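Why Is the Sky Blue? (And Why Does Snow Look Blue Too?)

Have you ever lain on your back in the grass and just stared up? If you have, you've probably asked the question that children have been asking their grown-ups for thousands of years. Why is it blue? Why not green, or pink with spots?

It's a brilliant question, and the answer is hiding in something you see every day without noticing it: sunlight.

Sunlight is a mixture

Sunlight looks white, or a bit yellow. But it is really lots of colours all muddled up together. You can prove this on a showery day when the sun comes out behind you and a rainbow pops up in front. The raindrops have sorted the colours out for you! Red is on the outside, then orange, yellow, green, blue, and violet on the inside edge.

Light travels in waves, a bit like the ripples on a pond, only much, much smaller. Each colour has its own size of wave. Scientists measure them in nanometres, and a nanometre is so tiny that there are a million of them in one millimetre. Violet light has waves 400 nanometres long. Red light has longer, lazier waves, and blue sits near the violet end with short, busy ones.

Remember that bit about short waves. We need it in a minute.

What happens up in the air

Air looks like nothing at all, but it is full of tiny bits called molecules, whizzing about and bumping into each other. When sunlight comes down through the air, it meets billions and billions of them.

The long red waves mostly carry straight on. The short blue waves get bounced about all over the place, up, down, sideways and back again. We call this scattering. So wherever you look in the sky, some of that bounced blue light is coming down to your eyes. The whole sky glows with it!

Rostam Parsa, who is nine and goes to Wevside School, wrote to us with a very sharp question: "If violet waves are even shorter, why isn't the sky violet?" Well spotted, Rostam. Violet light does get scattered, even more than blue. But the Sun sends out less of it, some of it is soaked up high in the air, and our eyes are not very good at seeing it. Blue wins.

Pale blue and deep blue

Here is something to look out for on the next clear day. Look straight up, then let your eyes slide slowly down to where the sky meets the rooftops. The blue gets paler and paler as you go, until it is nearly white at the bottom.

That's because you are looking through far more air when you look sideways than when you look up. The light has been scattered again and again on its way to you, and the colours have got mixed back together. Dust and damp in the air help to wash it out as well.

You'll start spotting these in-between colours everywhere once you begin looking. There are lovely names for them too. Periwinkle is a soft blue with a drop of purple in it, named after a little creeping flower. Lavender has a bit more purple, and that is a flower as well.

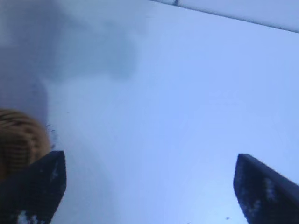 Blue snow

Snow is white. Everybody knows that! But go out on a sunny morning in January, if you are lucky enough to have snow, and look carefully at the shadow of a tree. It's blue. Sometimes it is very blue indeed.

A shadow is a place the Sun's light can't reach directly. It isn't completely dark, though, for the big blue sky is still shining down on it from all sides. Snow is a wonderful mirror for colour (a fuzzy sort of mirror), so it shows you the blue of the sky above.

Painters worked this out long ago. Have a look at a picture of a snowy field in a library book and see how much plain white paint you can find. There is often hardly any.

And then the sunset

At the end of the day the Sun is low, and its light has to come sideways through a great thick slice of air to get to you. By the time it arrives, most of the blue has been bounced away. What's left is orange and red, and that's why the Sun can look like a giant tangerine just before bedtime.

On Mars it is the other way round! The sky there is a butterscotch colour in the daytime because of all the fine dust, and the sunset has a blue glow near the Sun. Imagine that.

Make a sky in a glass

You will need a tall clear glass of water, a teaspoon of milk, a torch and a dark room.

Stir a few drops of the milk into the water. Shine the torch in from the side and look at the glass from the front. Can you see a faint bluish tint? Now move round so the torch is shining through the water towards you. The light should look yellower, or even a little orange. Add more milk, a drop at a time, and see what changes.

The tiny specks in the milk are scattering the light, much as the air does. Don't use too much or you'll just have a glass of cloudy white. Pour it down the sink when you've finished, please, and rinse the glass.

Words to know

Molecule: a very tiny piece of something, made of atoms joined together.
Nanometre: a millionth of a millimetre.
Scattering: when light is bounced off in lots of directions.

Written by Nilmini Ranasinghe, April 2002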